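The Low Cabinet at Hestham: Notes on a Long-Delayed Reorganization
August 2020

Readers of this page will recall that the storage arrangements at the Hestham office have been under review for a considerable period. The long cabinet was the final item on the list, and the work on it is now complete.

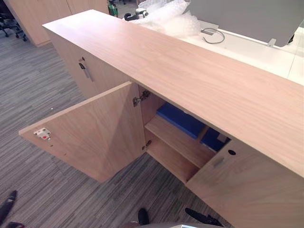
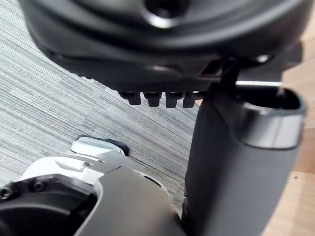 Posted by the author
Records and Facilities Coordinator, Hestham

The cabinet was delivered in December as part of the Manurung line, which the office selected after comparing it with the taller units offered by Trorkden. The taller units would have held more. They would also have blocked the lower part of the windows, and the staff had expressed a clear preference for daylight. A low cabinet with one continuous top was therefore approved, and I have had no cause to regret the decision.

Its first months were less orderly than I would have wished. Items were placed in it as they arrived, and the compartment nearest the door of the room came to hold whatever had no other assigned place. By the spring it contained mailing supplies, expired visitor forms, a quantity of extension cords and the binders from the Metumum project, which alone accounted for 681 sheets of correspondence. I am responsible for much of this. It is difficult to ask colleagues to return things to their proper location when the proper location has not been written down.

The procedure adopted was a simple one. Each compartment was emptied completely before any item was returned to it. The contents were laid out on the top, sorted, and either kept, transferred to the archive or discarded. I had at first intended to work along the whole cabinet in a single afternoon, but this proved unrealistic, and the task was divided over four sessions. Those considering a similar exercise should allow more time for paper than for objects. A box of cords may be judged in a minute; a folder of letters must be read.

The doors deserve a word. They are hung on concealed hinges, and one of them had begun to sit slightly lower than its neighbor. The adjustment is made at the hinge with an ordinary screwdriver, and should be carried out in small turns, closing the door after each to check the line. I made the error of turning both hinges at once and spent some time returning to the point at which I had started. It is also advisable to open a door fully before beginning, so that the screws can be reached without leaning on the panel.

The catches were inspected at the same time. A white plastic catch with a small red part at its center is screwed to the inner face of the door shown here, and I have tightened its screws. I have left the two small drilled holes near it as they are. My understanding is that they are intended for fixings, and it seemed unwise to fill them before the question had been put to the supplier. The supplier's reply has not yet been received.

With regard to the shelves, the governing rule is now that blue storage is reserved for current matters. This was adopted somewhat by accident, as the office had a number of blue items on hand, but it has proved useful. A person opening the door can tell from a standing position whether the shelf holds something still in use. Closed matters go to the archive room in plain boxes, each with a printed label on the short side. Around 2,000 sheets were moved there in the course of this work, among them the greater part of the Metumum correspondence.

Cleaning was carried out with a soft cloth, slightly damp, followed at once by a dry one. The pale oak finish shows fingerprints less readily than the darker furniture in the front office, although the area beside the handles requires more frequent attention. I would caution against furniture polish on the shelves. A previous cabinet was treated in this manner, and the folders stored in it carried the scent for most of a year. The front edge of the top should be wiped along its full length, as dust collects there and is easily missed from above.

Two matters remain open. The first is whether the compartments should be numbered. I am in favor of numbering, provided that the labels are placed inside the doors — the fronts are plain, and I should like them to remain so. The second concerns the top, which several colleagues have begun to use as a place to leave incoming mail. A tray has been proposed. Until one is obtained, mail should continue to be taken directly to the front office, and anything left on the cabinet at the end of the day will be moved there by me.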